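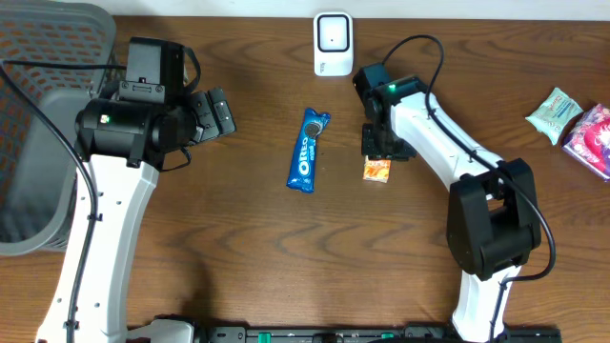

Unit 6: Sorting and Storing Packaged Snacks
Household and Catering Skills, Rinden College
Course leader: Seraina Rainer

6.1 Purpose of the unit

Students learn to sort small packaged foods by type and to store them so that older stock is used first. The methods apply to a family kitchen, a staff room or a small kiosk.

6.2 Preparing the table

Clear the work surface and wipe it down. Set the basket to one side, within reach, and keep the middle of the table for the items being sorted. A plastic basket with perforated sides is preferred, as it is easily rinsed and crumbs do not collect in it.

6.3 Sorting

Biscuits and cookies, such as Oreo, form one group. Small packets of other snacks form a second. Lay each item flat with the printed side up and find the date before it goes into the basket. Packets are easily hidden beneath larger ones - lift every item once before the group is closed.

Torn or unsealed packets are set aside and entered on the record sheet.

6.4 Storage

Place the latest dates at the bottom or back. Chocolate items should be kept away from the cooker and out of direct sun.

6.5 Coursework

Complete the record sheet for one cupboard at home and write a short account of 5 changes you would make to it. Work is handed to Lærke Arnardóttir by 9 a.m. on the last teaching day of February.

Reading: Hollis course reader, chapter 9.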